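Workshops > Studio Hire > Tamiru Paint Room > Pre-Session Checklist, With Comments

TAMIRU PAINT ROOM: SAFETY CHECK BEFORE A FURNITURE PAINTING SESSION
Completed by: Mohammed-Awal Aidoo
Month: May
Class booked: beginners, small furniture, chalk-style finish and clear wax

Marks used: OK, FIX (before the class comes in), WATCH (fine today, ask me again next month).

1. ENTRY AND FLOOR

1.1 Front door opens fully. OK. It sticks at the halfway point like a teenager asked to unpack the dishwasher, but it opens.

1.2 Walkway clear to both exits. FIX. There was a bedside table in front of the rear exit with a note on it reading "drying, do not move". I moved it. Its owner may collect it from the front, along with my views on fire egress.

1.3 Drop sheets flat, no rucks. OK. Canvas only, please. The plastic ones are slippery the moment anyone spills, and someone always spills.

1.4 Step stool. WATCH. Rubber foot wearing down at the back left. Rated for standing on. Not rated for standing on while reaching for the top shelf with a full tin in the other hand, which I have now seen 2 different adults do.

2. AIR

2.1 Windows open and stay open. OK. The stay on the left one has been replaced with a proper stay. The paintbrush that used to do the job has retired with honours.

2.2 Extraction fan. OK. Runs, pulls, sounds like a ute on a gravel road. Run it for the whole waxing part of the class, even if the teacher has to raise her voice.

2.3 Dust masks for sanding. FIX. The box was there. The box was empty. Whoever takes the last mask, kindly take the box as well, so the rest of us aren't given false hope.

2.4 Old finishes. FIX. Any piece from a house of a certain age gets a lead test before a scrap of sandpaper goes near it. Test kits are in the drawer marked "doilies". I have relabelled the drawer.

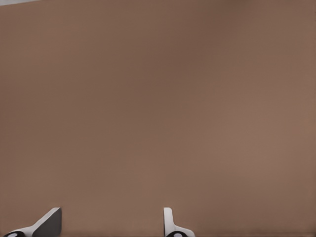

2.5 Sanding by hand only indoors. OK. Power sanders go out in the yard with their owners. The colour chart on the wall is still wearing last summer's demonstration, and Antique Cream isn't meant to be that grey.

3. PAINT, WAX AND RAGS

3.1 Lids on, labels facing out. WATCH. The Okdale tins are tidy. The sample jars are labelled in somebody's private language. "Greeny, nice one" is not a safety label, and it isn't much use as a colour either.

3.2 Oily rags. FIX. This is the one I will be dull about. Rags used with the oil finish go flat on the outdoor rack to dry, or into the metal bin with the lid down. They do not go scrunched in a cardboard box under the bench. Scrunched oily rags can heat up by themselves and catch fire. I found 2 under the bench this morning and have not been the same since.

3.3 Solvents in the metal cupboard. OK. Locked, key on the hook. Please stop decanting turps into jam jars. We have a tea corner and we have people who don't look.

3.4 Food and drink kept off the painting benches. WATCH. A mug of brush water and a mug of tea are the same colour by the second coat.

4. ELECTRICAL AND HEAT

4.1 Leads and plugs. OK. Tags current. The Arel heat gun has a nick in the outer sleeve near the handle, so it's out of service and sitting in my office where it can't tempt anybody.

4.2 Hair dryers for crackle effects. OK. Cool setting works on both. Keep them away from the sink.

4.3 Kettle. OK. The most reliable appliance on the premises.

5. FIRST AID AND CLEAN-UP

5.1 Eyewash. OK. In date, seal intact, no longer hidden behind the stencils.

5.2 First aid kit. FIX. Short of small bandaids. There were plenty of the enormous ones, should anyone be attacked by a wardrobe.

5.3 Sink trap. FIX. Full of plaster again. Wipe brushes on newspaper before rinsing. A sign to this effect has been up since the Tinside class and is now mostly paint.

5.4 Gloves, all sizes. OK.

COMMENTS

Room limit is 60 for a talk and far fewer once people have chairs, dressers and opinions about duck egg blue. Check the booking sheet against the bench plan, and don't let anyone set up in the corridor, however small their footstool.

FIX items 1.2 and 3.2 are done. Masks and bandaids are on the shopping list. For 2.4, the teacher has agreed to ask about each piece at the door. The sink I'm leaving until after lunch, with gloves and a bucket, and anyone from the plaster group who happens to be passing is welcome to hold the torch.

Signed off for the afternoon session, subject to masks arriving.

M-A. Aidoo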